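Glove opening task: notes for the second-year robotics club
Written by Bindu Amin, revised September

These steps assume you have finished the Kukell arm setup and can run both arms from the leader pair without tripping a limit.

1. Set the basket of disposable gloves at the back of the table, centred between the arms. Keep the marble clear in front of it.

2. Home both hands, then check that the black fabric gloves are pulled down fully over the fingertips. A loose tip will fold under when it presses on thin plastic.

3. Take hold of the plastic with the left hand and bring the right hand in to meet it. Close the fingers slowly.
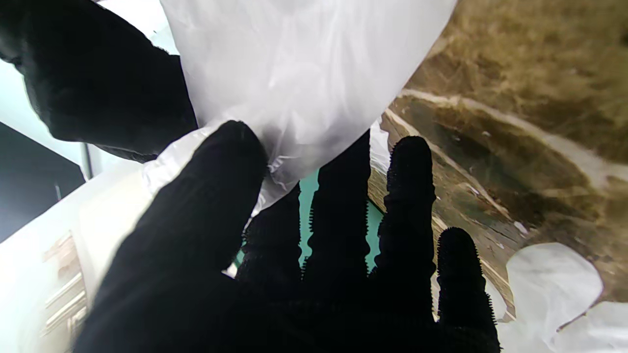
Grip force stays at level 2 for the whole task. Level 3 tears the cuff. If the fingers slip, open the hand fully and start the grip again.

4. Turn the glove until the cuff is uppermost and each hand has one side of it. Let the fingers of the glove hang.

5. Move the wrists apart in small steps until the rim is taut, then stop.
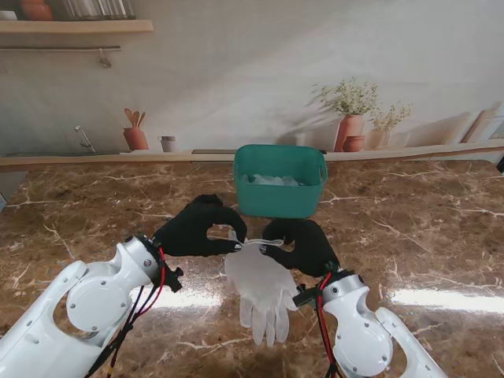 Hold for 7 seconds before you end the episode. Shorter holds are thrown out by Ehsan's checking script.

6. Save, label and reset. Use your own initials in the label. The shared set stands at 1,268 episodes, of which 104 still need labels; see Tahmineh Dehghan for a list.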